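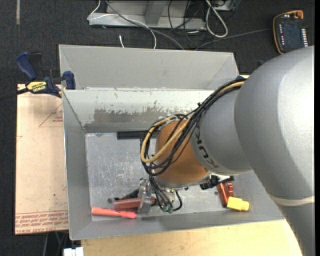

Ticket 3544
Subject: Picking cell stops mid-demo, open day
Opened by: Fenna Dierckx
Assigned to: Iraklis Ververidis
Cell: KUKA arm, two-bin table, demo hall
Priority: High (changed from Low by Manolis Triantafyllou, then to Urgent by Manolis Triantafyllou, then back to High by me)
Status: Closed, with one item left over

Fenna Dierckx, 8:40 AM
Cell stopped on the third pick of the warm-up. Pendant says gripper timeout. Arm was over the front bin, fingers most of the way closed, holding nothing. I acknowledged the fault, sent it home, started again. Same fault on the seventh pick. Doors open at 10. The people from Saltton are on the first tour and they are the ones who might buy something.

Iraklis Ververidis, 8:52 AM
Does it fault on the same object each time?

Fenna Dierckx, 8:55 AM
No. First time it was going for a marker, second time for one of the cylinders. Before you ask, air pressure at the regulator is normal and I have turned everything off and on, including myself.

Iraklis Ververidis, 9:03 AM
Run the gripper open and closed from the pendant with the arm parked high. Ten cycles. Then do it again with the wrist turned to where it was at the fault.

Fenna Dierckx, 9:14 AM
Parked high: 10 out of 10. Wrist turned: closes slow on the fourth, times out on the sixth. So it's the hoses.

Iraklis Ververidis, 9:16 AM
It's probably the hoses. Which way do the loops hang when the wrist is turned?

Fenna Dierckx, 9:21 AM
Off the left side, the cables and the thin hoses all together. Eirini re-dressed the bundle after the Avitz visit, and she says it was fine when she left it. I believe her. It was also parked when she left it.

Eirini Economou, 9:24 AM
I've been copied in so I'll confirm that it was fine when I left it.

Iraklis Ververidis, 9:30 AM
Check for a kink where the hoses come down out of the loops, and check that they're pushed fully home in the fittings. Arm in manual, air off first.

Fenna Dierckx, 9:41 AM
Found it. One hose had a flat spot just above its fitting. Turn the wrist and it folds over like a drinking straw. Cut off the bad end, pushed it back in, gave the loop more slack. Ran 12 cycles with the wrist turned, no timeout. Starting a full warm-up now.

Manolis Triantafyllou, 9:44 AM
Is it fixed? I have visitors in the lobby eating the pastries meant for the second tour.

Fenna Dierckx, 9:45 AM
It is being tested, Manolis.

Fenna Dierckx, 9:56 AM
Full warm-up done, no gripper faults. New and unrelated: the arm nudged the front bin on one approach and the bin crept a little. Tightened the bar clamp where the two bins meet. Re-taught the bin corner to be safe. Please nobody lean on the table.

Fenna Dierckx, 11:05 AM
First tour done. It ran. One missed pick, on the yellow plastic thing, which it pushed along the floor of the bin for a while with great concentration. Somebody from Saltton asked if it was sorting by color. It is not sorting by anything. Pantelis said "we're exploring that," so I assume I'll be getting a ticket for it.

Pantelis Tsoukalas, 11:12 AM
You will be getting a ticket for it.

Fenna Dierckx, 1:38 PM
Second tour, the Womolia group. Stopped once, protective stop this time, no gripper fault. A child asked what the big red-orange knob on the pendant did and his father showed him. Reset and carried on. It got more applause than the picking did.

Iraklis Ververidis, 1:50 PM
Logging that as operator training.

Fenna Dierckx, 4:20 PM
Third tour done, no stops. Checked the hoses with the air off: no new flat spots, fittings tight. I'd still like the bundle held further up the arm so the loops don't swing so far. Giannakopoulos quoted us a bracket for that in September and the quote is sitting in somebody's inbox. I have a guess about whose.

Manolis Triantafyllou, 4:31 PM
Forwarded.

Iraklis Ververidis, 4:45 PM
Resolution: gripper close timeout caused by a kinked air hose near the fitting, only showing up with the wrist turned. Hose trimmed and reseated, slack added. Bin clamp tightened, bin corner re-taught.
Warm-up checklist changed: gripper cycles are now run with the wrist turned as well as parked.
Left over: cable bracket, waiting on purchase approval. Closing.

Manolis Triantafyllou, 4:47 PM
Can we get the color sorting in before the next open day?

Iraklis Ververidis, 4:48 PM
This ticket is closed.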